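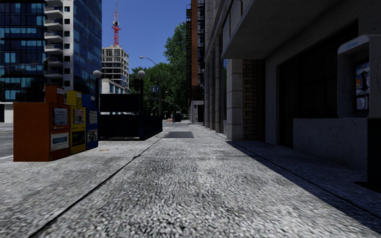
Fehlerbericht zur Navigationssoftware des Lieferroboters, Teil 2

Im September wurde an dieser Stelle über den Abbruch der Testreihe »Vieira« berichtet. Inzwischen liegt die Auswertung vor. Der Verfasser hat sie gemeinsam mit Gilmar Andrade erstellt, der bei Kiment für die Fahrsoftware zuständig ist. Die Darstellung gibt die persönliche Auffassung des Verfassers wieder und ersetzt nicht den internen Abschlussbericht.

Gegenstand der Testreihe war ein sechsrädriger Lieferroboter für Gehwege, der vor der Erprobung im öffentlichen Raum in einer simulierten Innenstadt gefahren wird. Die Simulation läuft auf der Plattform Tandia. Vorgesehen waren 2691 Fahrten mit wechselnden Startpunkten, jeweils bei klarem Himmel und starkem Sonnenlicht. In 64 Fahrten verließ der Roboter den Gehweg, ohne dass die Sicherheitsüberwachung einen Halt auslöste. In 22 dieser Fälle befand er sich anschließend vollständig auf der Fahrbahn.

Zum Ablauf des Fehlers

Die Hinderniserkennung arbeitete in allen untersuchten Fällen ordnungsgemäß. Zeitungskästen, Laternenmasten und Hydranten wurden erkannt und mit dem vorgeschriebenen Abstand umfahren. Der Fehler entstand in der nachgelagerten Stufe, die den Untergrund als befahrbar oder nicht befahrbar einordnet. Diese Stufe stützt sich auf Oberflächenstruktur, Helligkeit und die Höheninformation des Tiefensensors. Fiel die Höheninformation aus, so wurde der letzte gültige Wert ohne zeitliche Begrenzung weiterverwendet.

Gehweg und Fahrbahn haben in diesem Stadtmodell eine sehr ähnliche, grob gesprenkelte graue Oberfläche. Das wichtigste verbleibende Merkmal war damit der helle Bordstein. Wo er im Tiefenbild fehlte, blieb der Übergang für die Software unsichtbar. 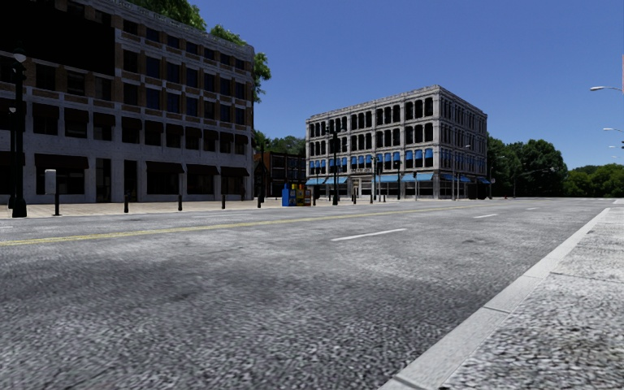
Warum hat die Sicherheitsüberwachung nicht eingegriffen?

Sie prüfte lediglich, ob Tiefendaten eintrafen, nicht aber deren Alter. Ein wiederholter alter Wert galt somit als gültige Messung, und die Bedingung für einen Nothalt war zu keinem Zeitpunkt erfüllt.

Dieser Mangel ist nach Auffassung des Verfassers schwerwiegender als die Fehleinordnung des Untergrunds. Eine Wahrnehmungsstufe darf sich irren; die Überwachung ist dafür vorgesehen, einen solchen Irrtum abzufangen. Die Prüfung des Zeitstempels war in der Spezifikation enthalten, wurde jedoch bei der Umstellung auf das neue Nachrichtenformat nicht übernommen. Der zugehörige Testfall lief weiterhin fehlerfrei durch, weil er den Ausfall des gesamten Sensors nachbildete. Ein einzelner eingefrorener Kanal kam darin nicht vor.

Lüftungsgitter als Auslöser

Gilmar Andrade hat die 64 Fahrten einzeln zurückverfolgt. In 28 von ihnen begann der Ausfall der Höheninformation unmittelbar vor einem bodengleichen Lüftungsgitter. Der Wechsel zwischen schmalen Stäben und schwarzen Zwischenräumen führte im Stereoabgleich zu mehrdeutigen Zuordnungen. Der Filter verwarf daraufhin das gesamte Tiefenbild, und der Roboter fuhr mit dem gespeicherten Wert weiter. Für die übrigen Fahrten ist der Auslöser noch nicht abschließend geklärt. Wellington Brandão vermutet harte Schattenkanten an den Gebäuden; ein Nachweis steht aus.

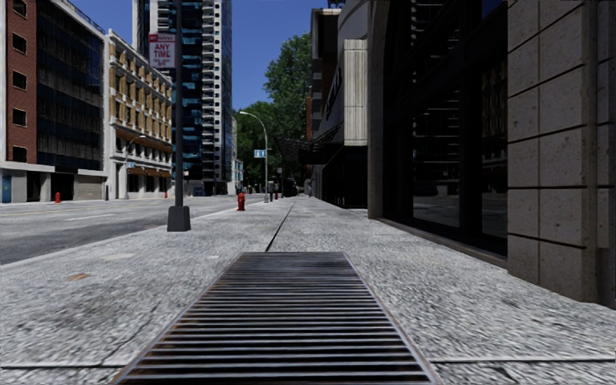
Eingeleitete Maßnahmen

Tiefendaten verfallen nunmehr nach einer festen Frist. Nach deren Ablauf hält der Roboter an und fordert eine Freigabe durch die Leitstelle an. Der Filter verwirft nur noch den betroffenen Bildbereich. Die Testfälle der Überwachung wurden um eingefrorene und verzögerte Einzelkanäle ergänzt. Die Firma Losent, von der das Sensormodul stammt, ist über den Befund unterrichtet.

Bis zum Abschluss der Wiederholungsfahrten bleibt die Freigabe für den öffentlichen Raum ausgesetzt. Die Wiederholung umfasst sämtliche ursprünglichen Startpunkte sowie zusätzliche Strecken mit Gittern in Bordsteinnähe. Hinweise von Lesern, die mit Stereokameras über Gitterflächen gearbeitet haben, nimmt der Verfasser über das Kontaktformular entgegen.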